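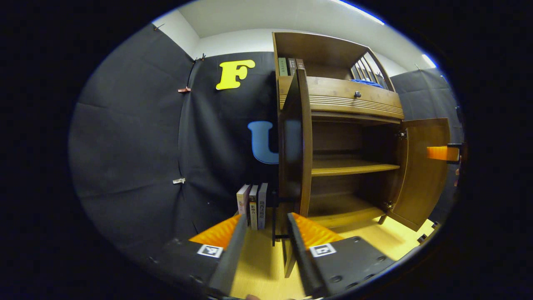 News from the Shared Kitchen at Pleradeck

Well, it has been a busy August, and we have been meaning to sit down and write this for a while now, so thank you for your patience (and for all the kind emails asking what on earth was going on behind the hoarding on the canal side!).

The big news is that the old net store at Pleradeck is going to become a shared kitchen for small food makers, with a market counter at the front where they can sell what they cook. The lease was signed on Wednesday, and the electricians have already been in to look at the wiring, which they were very polite about.

There will be two full kitchens to start with, one for baking and one for everything else, plus a cold room big enough that people won't have to go home and rearrange their own refrigerators before every market. Makers can book by the half day, and the rate includes gas, water and cleaning supplies. If you have ever tried to turn out 400 dumplings on a home stove you will know why we are excited.

Some of you already know the first tenants. Aydoğan, the flatbread stall that draws such a long line at the Budenlow market, will be baking with us in the mornings and keeping a spot at the counter until they sell out. Cilto will have the afternoons for their pickles and pepper pastes, and they have promised us a batch of the green one, the one with the lime. We are still talking with a soup maker and hope to have more to tell you next time.

Opening is planned for about 3 months from now, depending on the ventilation hood, as these things always seem to. Before then we'd love to hear from anyone who cooks, bakes, bottles or ferments and would like a place to do it. Applications are open now, the form is two pages long, and you don't need to have a registered business yet. Pick one up at the Budenlow market desk or write to us and we'll mail it to you.

Bus riders, the Pleradeck stop is staying where it is, but the footpath beside the building will be closed while the drains are done, so please go around by the bridge.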